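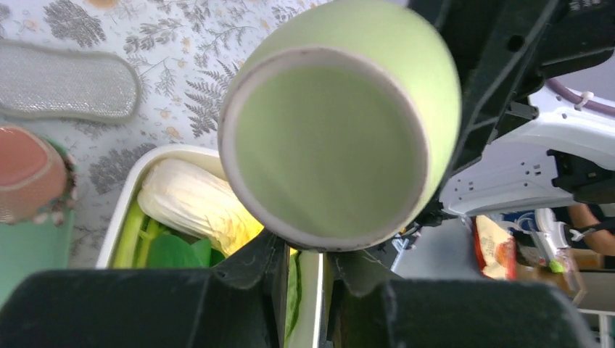

Napa cabbage is back at the Hindel market, so I'm making kimchi again. Thread.

1/ Got two heads and a pile of greens for 42 dollars less than the January delivery box. I canceled the box.

2/ Everything goes in a plastic tub first. The fern tablecloth stays on - it washes fine at any setting.

3/ I measure salt with a green cup. One cup per head, rubbed in near the core where the leaves are thick.

4/ Ya-wen Lai asked if you can use the leafy greens too. Yes, but salt them separately. They wilt a lot faster.

5/ Leave the cabbage for 50 minutes, turn it, leave it again. Rinse and taste a leaf. Too salty - rinse again.

6/ Paste tomorrow. I'm out of ginger.

Contact | © 2023 Flusby | Back to top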